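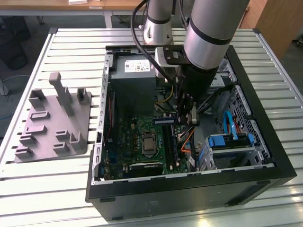

Valeriano Cifuentes
I'd have to disagree with you there, friend. A listening booth in a public square is still art even if the people using it think they're just leaving a message. I sat in the Trosel booth one evening in November and talked about my grandmother's kitchen for a good long while, and I came out feeling like I'd made something.

butexgirl
Oh, I love that you did that! I walked past it twice and lost my nerve both times. Did they ever tell you what happens to the recordings?

Valeriano Cifuentes
They did - the artist plays them back in the next town, all mixed together, and then records more there. 161 voices by the time it left us, she told me.

plumline
That's the part that bothers me, though. People in Trosel talk to a box thinking their neighbors will hear them, and then it all gets played in Hondeo to folks who don't know the bridge they're complaining about. I'm not saying it's a bad project. I gave it 18 dollars and I'd give again. I just think the town should keep a copy.

Jailson Bragança
I helped carry the booth in Hondeo, so maybe I can speak to this a little. We had the Trosel voices going from noon until supper, and plenty of people stood and listened, bridge and all. One lady came back with her sister to hear the man who sings at the end. I do agree with plumline about the copy, and I asked for one for the Mendonça reading room. Still waiting on an answer.

butexgirl
The man who sings is my old bus driver!! I would know him anywhere.

plumline
See, and you'd never get to hear him again unless you drove to Hondeo. Jailson, who did you write to? I'll send a note too.

Jailson Bragança
Just the address on the back of the flyer - put Trosel in the subject line so she can find it.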